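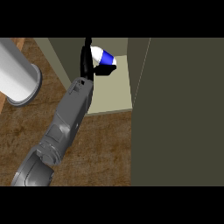 January, evening.

Open day at the Demchenko lab, 4 hours including the drive. Came for the simulation track and skipped the speeches. Most of the afternoon went to the storage task, run on the big monitor by Henrik Vogler. Two-armed humanoid, grey housings, black hands, and a small blue and white bottle to be handled at an open cabinet compartment. The policy is called Brutus, an odd name for something that moves so slowly.

Notes. Training set is 2,000 simulated episodes, no real ones. Physics runs on Tellia at 100 Hz. They moved over from Drutine last year after trouble with contact between curved surfaces. I asked whether friction was randomised per episode or per batch. Per episode, but mass is fixed, and I'd want to see that changed before believing any transfer figures. No transfer figures were offered.

The approach interests me more than the grasp. With the bottle on its side in the compartment, the hand has to come in over the front edge with the fingers together and the thumb out, and the side panel leaves little room for correction. Vogler said wrist orientation was the last thing to settle in training.

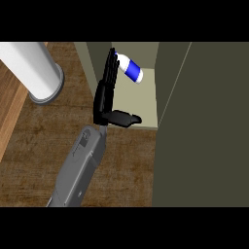
Marguerite thought the whole exercise proved very little until the same policy had been run on hardware, and told him so at the coffee urn. He agreed, and said the arm was due on the bench in 11 weeks. She asked what the fallback was if the thumb joint behaved differently under load. More randomisation, apparently.

Left at half past four. Must look up the Tellia contact model and check the licence terms for our own cluster.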